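We use cookies to remember your preferences and to count visits to this newsletter. Accept all | Manage settings

From the workshop: the great gripper comparison

Mar 25, 2025

Those of you who have been reading since October will remember that we promised to sit down properly with the two sets of fingers we have been swapping on and off the small arm, and I am happy to say that we finally have! Colette Roussel cleared the bench, Solange Hervieu made up a score sheet (in pencil, so that she could change her mind), and between them they got through 155 picks with the Jelero fingers and 129 with the Vestmont pair before everyone wanted their tea.

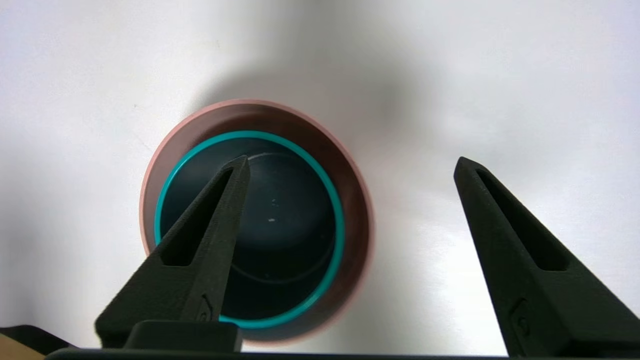 Round things are where the two sets really part company, and I could happily fill the whole newsletter with them. A box gives you two flat sides and more or less tells you where to take hold, but a bowl or a pot leaves you choosing between closing on the outside and pinching the wall. Pinching is lovely when it works, and it lets you use a pot that is too wide to go between the fingers, but you do need to be fussy about your starting point. With the left finger over the opening and the right one out beside the pot, as they are over the one with the teal ring, you want the wall itself to end up midway between the tips, or one finger arrives early and pushes the whole thing along the bench. Colette likes to correct this by nudging the arm across by hand on the pendant, while Solange would sooner alter the program and run it again, and they have agreed to differ.

As for the wrist camera, we have kept the Sodix for now. Looking straight down is a great help for lining up, though it is not much use for judging height, and we are still tempted to put a second one at the side of the bench.

Next month we shall turn to grip force, starting gently and working up, with the controller left on its slower setting to begin with. If you have a favourite awkward object at home, do write in and tell us about it (Colette is especially keen on anything with a lip).

Enjoying this newsletter? Enter your email address to receive the next one. Unsubscribe at any time.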